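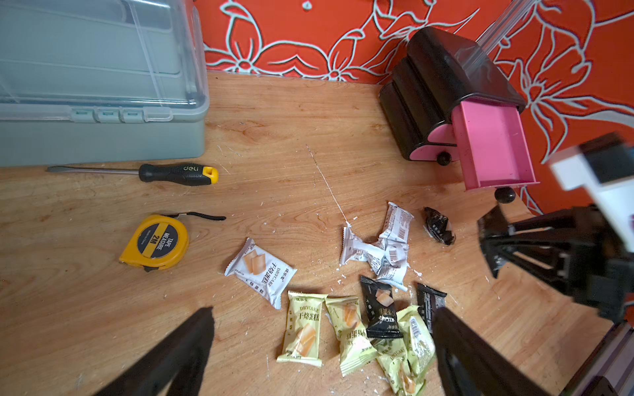

Wrist view, drawer open, packets still on the table.

Tellby: Remote-control demos on the two-arm Illden bench. 200 recorded, 20 thrown out. One arm works the pink drawer.

Kinnear: Too many for one task. Guide the arm by hand – fewer takes, smoother paths.

Tellby: By hand, your own arm blocks the camera. Fixed view:

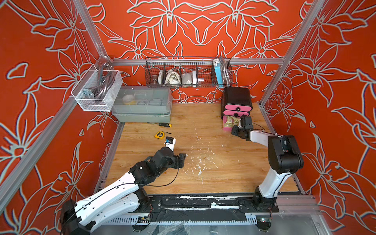 Re: hand guiding

Kinnear: Then mask it.

Skotness: Masking cost us more time than re-recording.

Comments (2)
pad468: What grip force limit?
lathe641: Same question.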